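3.2 Charging behaviour during in-car navigation

The bench results in the previous section were obtained with the handset lying flat and the screen off. Few owners charge a phone wirelessly in that state for long. A more demanding case is the handset held upright in a charging cradle while it runs navigation, with the screen at high brightness and the mobile radio in constant use. We therefore repeated the measurements in a vehicle, using two mid-range handsets, the Wemar and the Atutetti, and the same Bognár charging cradle for both. The cradle was fed from the 12 V socket through a regulated supply, so that changes in engine speed did not reach the coil.

Each handset was started at a battery level of 30 per cent and driven over the same route near Wotmont. Current into the cradle, current into the battery and back-cover temperature were logged once per second. Battery current was read from the handset's own fuel gauge, which had been checked against an external shunt beforehand (Pennington and Nikolovski, internal note). The offset was small and constant across the range of interest, and no correction was applied. Background synchronisation was turned off, and a single map region was stored in advance to keep radio traffic similar between runs.

Screen brightness was left under automatic control. This choice makes the runs less repeatable, but fixing the level would have removed the main source of load variation that a driver meets. Ambient light was logged with a separate sensor mounted next to the cradle, and the runs were afterwards sorted into bright and dull groups by their median reading.
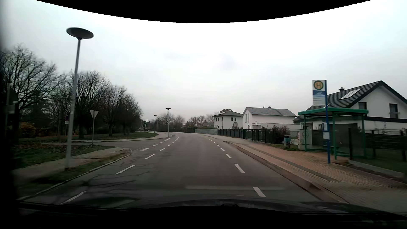
Figure 4. Road conditions on the test route, dull group.

The Wemar reduced its charging current in steps, whereas the Atutetti did so along a smooth ramp. In the Wemar the first step came when the back cover passed a fixed threshold, and the current did not recover until the temperature had fallen well below it. The resulting saw-tooth is visible in every run of the bright group. Under an overcast sky such as that in Figure 4, the automatic control settled at a lower brightness and the handset drew less from its battery rail, so the first step came later and in several runs was not reached at all. The Atutetti showed a weaker dependence on light. Its ramp began at a lower temperature, and the charging current had already been reduced by the time the screen load became important.

The median battery current over a full run in the dull group was 545 mA for the Wemar and 301 mA for the Atutetti. These values are net of consumption, and both handsets therefore gained charge while navigating. In the bright group the Atutetti still gained charge, but the Wemar lost a little over the final part of the route. Input to the cradle stayed close to 1,000 mA until the first reduction in both cases, which suggests that the limit is set by the handset and not by the transmitter coil.

Alignment was a further source of spread. The cradle grips the sides of the phone and sets its horizontal position well, but its height depends on an adjustable foot. A handset seated too low on the foot charged at a lower rate and ran warmer for the same delivered current. Idahosa marked the foot position for each model after the pilot runs, and runs made before that point are left out of the medians above. Vibration did not move either handset enough to interrupt charging, although the Atutetti reported two brief disconnections that we could not reproduce on the bench.

Two limits of the procedure should be noted. The cabin fan was kept at its lowest setting throughout, and an air vent directed at the cradle would be expected to delay the first reduction – by how much was not measured. The handsets were also tested without cases. A case adds distance between the coils and slows the loss of heat, and the two effects cannot be separated with the present equipment. They are treated with the thermal model in Section 4, where the cover temperature is replaced by an estimate of the cell temperature.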